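Holub Teleop Kit, two-arm version: three weeks of teaching it to plug in a network cable

Review by Vendula Krajčí
January 6, 2026

The Holub kit is a set of parts and software for showing a two-arm robot a job by remote control. You get a pair of hand controllers, two foot pedals, a small box that sits between the controllers and the arms, and Hilimska, the recording program. The arms are not included. We already had ours, along with wrist cameras and one at head height, and bought the kit to replace a homemade setup that had become tiresome to keep running.

The job I picked for the test was a blue network cable. One gripper takes the cable near its connector, the other arm holds the block with the ports, and the connector goes in until it clicks. A person does this in a second or two without looking. By remote control it is slow, fussy work, and that makes it a fair test of the controllers.

Setup

Unpacking and wiring took me a morning. The printed guide covers the first half well and then sends you to a web page for the rest. The box found both arms on the first try. Calibration is done one arm at a time, with the controller held in a cradle, and you have to repeat it whenever the box loses power. The power plug on the box is loose, so I repeated it more often than I wanted to. A strip of tape fixed that.

The controllers

They are light and the grip is comfortable for a medium hand. Our tallest operator found the trigger too close to the palm. The trigger sets how far the fingers close, and it has enough travel that you can hold a cable without squashing it, once you have learned where that point is. There is no force feedback. With a soft object you can judge by eye, but with a connector halfway into a port you are guessing from the wrist view.

The left pedal freezes both arms. I used it constantly, mostly to put my hands down and rest. The right pedal switches to slow mode, where a large hand movement becomes a small one at the gripper. Slow mode is the best thing in the kit. Every one of our good insertions was done in it. I would like a separate setting for each arm — the holding arm needs to stay put while the other one makes small corrections, and at the moment both slow down together.

Delay is low enough that I stopped noticing it after the first day. With all the camera views open on an older laptop it did become noticeable, and I went back to the desktop.

Recording

Hilimska is plain but it works. You press a key to start, do the task, press again, and mark the attempt as keep or discard. I recorded 146 attempts and kept 63. Most of the discards were mine: a cable picked up too far from the connector, or the two grippers bumping when I brought them together. The program lets you trim the beginning and end of an attempt but not the middle, so a long pause stays in unless you throw out the whole thing.

File names are only numbers. There is a notes field, but it is hidden behind a menu and you can't search it. I ended up keeping a paper list next to the keyboard. The February update is supposed to fix this.

One crash in the whole period, during playback, with nothing lost.

Learning to use it

My first kept attempt came after 20 tries. A coworker who plays a lot of video games was quicker, and another who doesn't was slower and gave up on the fingertip work, though she was fine with moving bigger things. Plan on a few practice sessions per operator before you keep anything. I also found my attempts got worse late in a session. After 51 minutes one afternoon I dropped the cable on every try and went home.

Compared with Skesach

We borrowed the Skesach leader arms for a week last year. With those you move a small copy of each arm by hand, and the elbow goes where you put it. That is easier when two arms work close together. The Holub controllers only set the position of the gripper, and the software decides on the elbow, sometimes badly. On the other hand, the Skesach arms take up a whole desk and cost a good deal more. For single-arm work I would take Holub without much thought. For two arms it is closer.

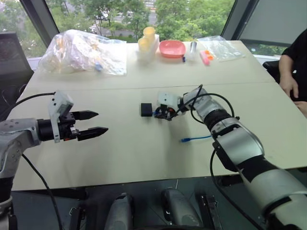
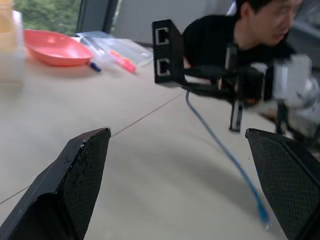
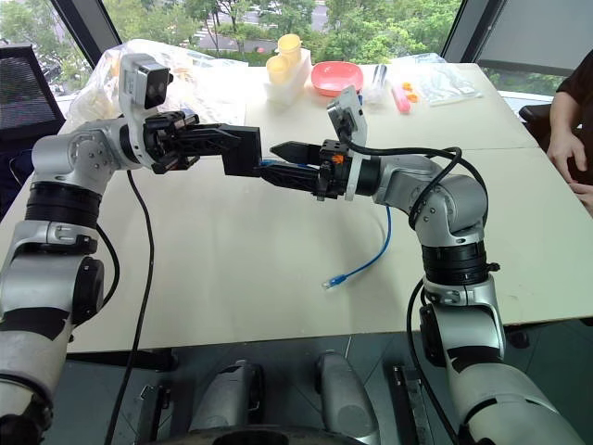 The cable task: the blue cable and both arms at the table, from the head camera (first and third) and a wrist camera (second).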